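9/30/23

Fake fruit again. I said in the spring I would never have it in the house and now I've got a bowl of it on the good cloth.
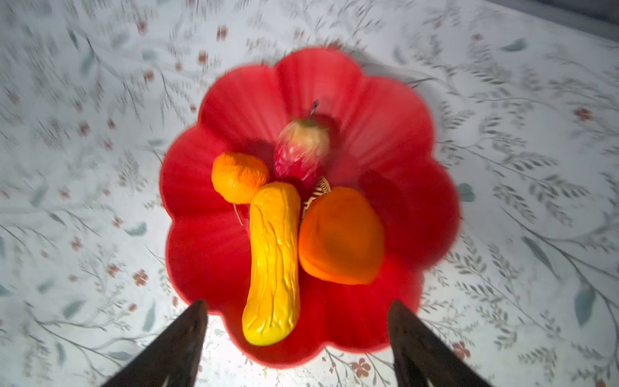 The red flower bowl and its fruit, on the white tablecloth.

I got the lot at the Stodley hall sale for £9, bowl included, from a woman who swore it was all Mistico and worth a good deal more. I've looked Mistico up and can't find a thing about fruit, only a page of scented candles. She may have been mixed up. She may also have seen me coming.

I don't know who decides what these are meant to be. The strawberry I'll allow, it has its seeds and a little green cap and even a bit of stem. The small round orange one passes for a tangerine if you don't look hard at the wrinkles. But the long yellow one? I've had it down as a cucumber, then a gourd, and this morning I tried telling myself it was some sort of foreign squash. It has ridges running all over it like the back of an old hand. And the smooth one beside it is a mango or a peach depending on how much tea I've had. I looked in the fruit book from the Wiltthorpe library, 98 pages of colour plates, and nothing came close to the yellow thing.

The bowl I do like, I'll admit that much. A proper loud red, with eight petals. It's plastic, so it won't chip when I knock it with the hoover lead, and it shows up well against the pale pattern on the cloth. My worry is that it makes the cloth look washed out. I had the cloth from Kravets when they were closing down, 26 pounds reduced to 14, and I've been saving it for best ever since. Best never seems to come, so out it went.

The magazine at the dentist's said a bowl of fruit "brings life to a table". I have my doubts about that when the fruit is older than the table. Dust will be the trouble. All those bumps on the yellow one will hold it, and I'm the one who'll be going at it with a toothbrush.

Moved the tangerine up to the left, then moved the yellow one so it lay slantways with its top end under the tangerine. It looked better, or I'd stopped caring by then. Tried it without the strawberry and the whole thing went dull, so back it went at the top.

I'll give it until November. If I still think it looks like a shop window by then, the fruit can go back to Stodley and I'll keep the bowl for clothes pegs.

Rain after tea. Didn't get the beans in.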